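第五讲 桌面抓取工位的操作规范与记录要求

适用范围：本讲义供Varkau实训室机械臂课程使用，内容涉及夹爪末端的检查、薄缘类器皿的接近方式、工位布置以及试验记录。力控参数整定见第六讲，本讲不展开。

5.1 术语

接近段：夹爪从预备位移动到抓取位的最后一段行程。
接触点：指尖与工件边缘首次发生接触的位置。
空程：夹爪闭合过程中未接触工件的行程。
有效试验：初始条件、过程数据和结果判定三项均完整的一次试验。

5.2 末端检查

每班开始前，在断使能状态下检查两指。检查项目包括指尖磨损、指面附着物、两指闭合后的对中情况和紧固件状态。附着的纤维、碎屑用无尘布清除，不得用金属工具刮擦指面。清洁后执行一次空载开合，记录零位读数。零位读数与上一班不一致时，重新标定后方可上料。

腕部相机与夹爪刚性连接，指尖在图像中的位置应保持固定。若指尖位置相对基准图发生偏移，按相机松动处理，停止采集并重做手眼标定。

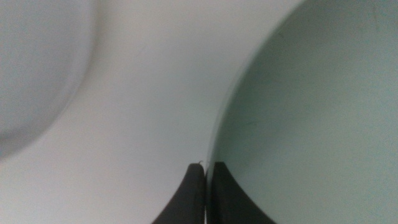
5.3 薄缘工件的接近

盘、碟类工件的边缘低而薄，可用的夹持高度小，对指尖高度误差敏感。规定如下：

（1）接近段采用低速，速度上限写入程序，不依赖操作者手动调节倍率。
（2）两指分别位于边缘内外两侧时，开合方向应与接触点处的边缘法线一致。
（3）下降终点以桌面标定高度为基准，不以上一次试验的终点为基准。
（4）工件边缘被手指遮挡时，腕部图像不能单独作为到位依据，须结合固定相机或关节位置判断。
（5）发生单侧接触且工件产生位移时，该次试验记为失败，不得中途用手扶正后继续。

圆形工件绕中心轴对称，理论上接触点可在360度范围内任选。实际选点受机械臂可达性和相邻物体限制，应优先选择靠近基座一侧、腕部姿态余量较大的位置。

5.4 工位布置

桌面与背景同为白色时，浅色及半透明器皿的轮廓对比度低，分割结果容易在边缘处断裂。Tetisitz工位早期的一批数据共2113次试验，复核时剔除38次，原因均为半透明工件的边缘标注错误。此后该工位要求半透明工件的初始位姿由人工确认，不接受自动检测结果。

工件之间应留出夹爪张开后的完整宽度，并附加安全余量。同一桌面放置多个工件时，目标工件在任务文件中以编号指定，“左边的”“近处的”一类表述不得作为唯一标识。 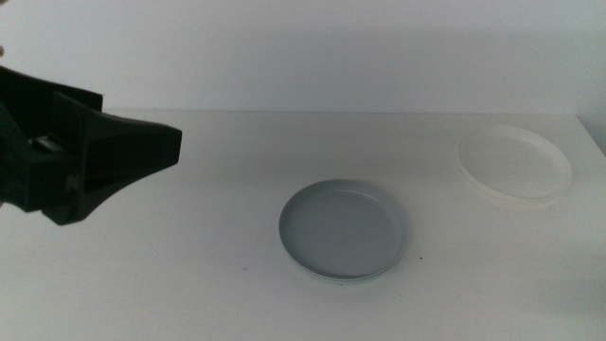 照明以均匀漫射光为宜。更换灯具或调整曝光后，须重新采集空桌基准图，旧基准图归档保留，不得覆盖。

5.5 试验记录

每次试验至少记录：任务编号、工件编号、初始位姿、程序版本、两路图像的时间戳、结果代码。两路图像的时间基准须统一，时钟偏差在每班开始时核对。结果代码在试验结束后立即填写，不得集中补填。

Painemal格式的记录表中，“中止”与“失败”分列。操作者主动停机记为中止；程序执行完毕但未达到判定条件记为失败。两者不得合并统计，中止次数应在报告中单独列出。

5.6 人员安全

使能状态下，手不得进入夹爪行程范围。摆放工件前先停机并确认状态灯。急停按钮每周四测试一次，结果登记在工位日志。

课后作业

1. 在所用工位上连续完成5次空载接近，比较指尖终点高度，给出重复性误差。
2. 按5.4节检查本组的工件间距，不符合要求的，画出修改后的布置图。
3. 阅读Prerkbridge工位的日志节选，指出其中结果代码使用不当的条目，并写明依据的条款。

作业于下次上课前提交，附原始数据文件。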